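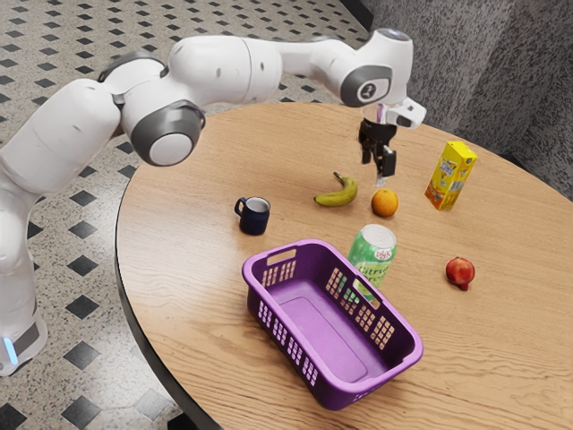 Ilcombe water main replacement to start in September

23 August 2022

Work to replace a cast iron water main beneath Plastdale Road in Ilcombe will begin in September and is programmed to last 19 weeks. The existing pipe was laid in sections and has a recorded history of joint failures, most of them at the northern end near the pumping station.

The contractor, Contreras, will install polyethylene pipe along the same route. Open trenches will be used at the junctions and pipe bursting elsewhere, which reduces the length of carriageway to be dug up. Service connections to 129 properties will be transferred to the new main in stages.

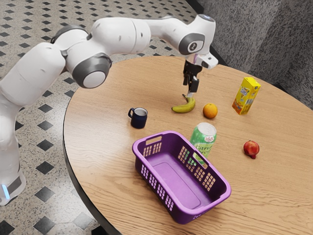
Each transfer requires the supply to be shut off for up to two hours. Written notice will be delivered to the affected addresses beforehand. Discoloured water may occur when the supply is restored, and running the cold kitchen tap until it clears is normally sufficient.

Temporary traffic lights will operate at the Sturnorico Lane junction. The 104 bus will be diverted while the southern section is open, and the stop outside the library will not be served.
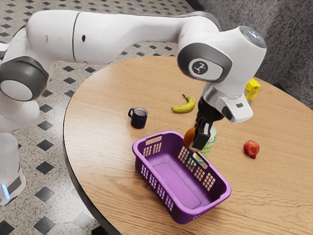 Keir Swanson, project engineer, said the new pipe would be pressure tested and disinfected before any property was connected. "Samples have to pass at the laboratory first. If a section fails, it is flushed and sampled again," he said.

Permanent resurfacing is covered by a separate contract. Drawings of the route can be inspected at the library during opening hours.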